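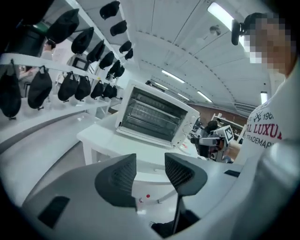 How often should a shared toaster oven be cleaned?

The crumb tray should be emptied at the end of every day on which the oven is used, and the whole appliance should be cleaned once a week. Ovens used for cheese, meat or anything sugary need the racks washed the same day.

Reading time: 4 minutes

Caring for the Countertop Toaster Oven in Shared Workrooms

This page applies to all staff and visitors who use the toaster ovens in the Vendetov workrooms, including the rooms at Vomska and Zalewska. It replaces the printed card previously kept beside each oven. Questions should be directed to the facilities desk, extension 1689.

Before you begin

Set the oven timer to zero and unplug the appliance at the wall. Pull on the plug itself and keep the cord clear of the table edge. Allow the oven to cool for at least thirty minutes with the door open. Glass and metal parts hold heat long after the elements have gone dark.

You will need:

- a soft sponge or cloth
- mild dish soap and warm water
- baking soda
- a small dry brush
- a dry towel

Steel wool, oven spray and bleach are not permitted on any part of the appliance. Oven spray leaves a residue on the heating elements that will smoke at the next use.

Step 1. Clear the area

Move bags, papers and packaging away from the table. Check the floor underneath for caps, ties and other small items, and return them to the correct bin. Bags stored on rails should remain on their rails while the oven is being cleaned, and no fabric item may be laid on or against the oven at any time.

Step 2. Remove the racks and tray

Slide the racks out with both hands, keeping them level. Note the position of each rack so that it can be put back in the same slots. Remove the crumb tray, if your model has one, and tip the contents into the trash. Brush any remaining crumbs forward and out through the door opening. Do not turn the oven upside down.

Soak the racks and tray in warm, soapy water for twenty minutes. Baked-on spots may be covered with a paste of baking soda and water, left for a further ten minutes, and wiped away. Rinse and dry thoroughly.

Step 3. Wipe the interior

Wring the cloth out well before it enters the oven. Wipe the walls and floor of the cavity from back to front. The heating elements must not be scrubbed, soaked or pressed. If food has stuck to an element, leave it in place and report it to the facilities desk.

Step 4. Clean the door and controls

Wipe the glass door on both sides with the damp cloth and dry it at once to prevent streaks. Tinted glass hides grease well, so look at it from an angle against the light. On the control panel, use a cloth that is barely damp and work around each knob with a fingertip. Water must not run behind the knobs. The printed scales for temperature and time wear off under rubbing, and an oven whose scale can no longer be read will be taken out of service. 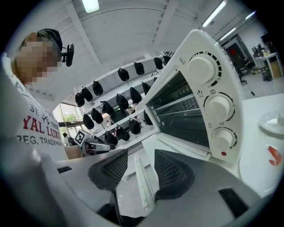

Step 5. Reassemble and test

Return the tray and racks to their original positions. Confirm that the interior is dry, then plug the oven in. Set a moderate temperature and run the oven empty for five minutes with the room ventilated. A faint smell is normal after cleaning. Visible smoke is not; in that case turn the timer to zero, unplug the oven and leave a note on the door.

Placement

The oven must stand on a flat, stable surface with at least 4 inches of clearance on each side and behind. Nothing may be stored on top. Extension cords and power strips are not to be used, and the oven may not share an outlet with a kettle or heater.

Record of cleaning

Enter the date and your initials on the Prota log sheet held in each workroom. Completed sheets are collected in the first week of the month. Replacement racks and trays may be requested on the same sheet; please write the model number, found on the back or underside of the oven.

Last revised November 5, 2019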